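Ticket 3436 — Cycle tracking app showing the wrong fertile window
Product: Kamdale cycle tracker, with Jasance thermometer
Opened: 5th February
Status: Waiting on customer

Hello there, and thank you so much for such a thorough message! I know how disheartening it is to have your chart go haywire when you've been taking your temperature faithfully every morning, so let's see if we can get it sorted together.

I've had a good look through your chart and the fertile window jumped forward by 8 days after the last sync. Your temperatures all came across properly. The trouble is with the dates — the thermometer's clock is a day ahead of your phone, so the app has saved two readings for some mornings and got itself in a muddle over ovulation. 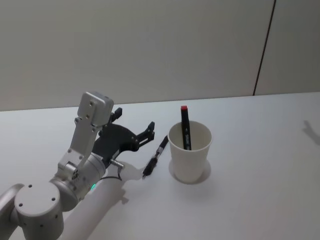
Photo: Drarkier

Could you please try the following, in this order?

Close the app and take the battery out of the thermometer for a minute.
Put it back, then set the date by hand in the thermometer menu.
Open the app, go to My Cycle, then History, and delete the doubled readings (the later one of each pair).
Tap Recalculate and leave the app open until it finishes. It can be a bit slow, so this is a lovely time to put the kettle on.

Your notes and period dates won't be touched by any of this.
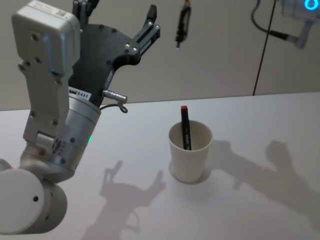
If the window still looks wrong afterwards, send me the error code from the bottom of the History page. Another customer had code 3213 with the same thermometer, and for her we had to reset the averages from our end, but I'd rather not do that to you unless we must — it takes 7 mornings of new readings before the chart settles down again.

One last thing, and I do say this to everyone: please don't rely on the predicted dates while we're fixing this, whether you're trying for a baby or trying not to. Your GP or fertility nurse is the best person to ask about timing in the meantime.

Warmly,
Kamdale Support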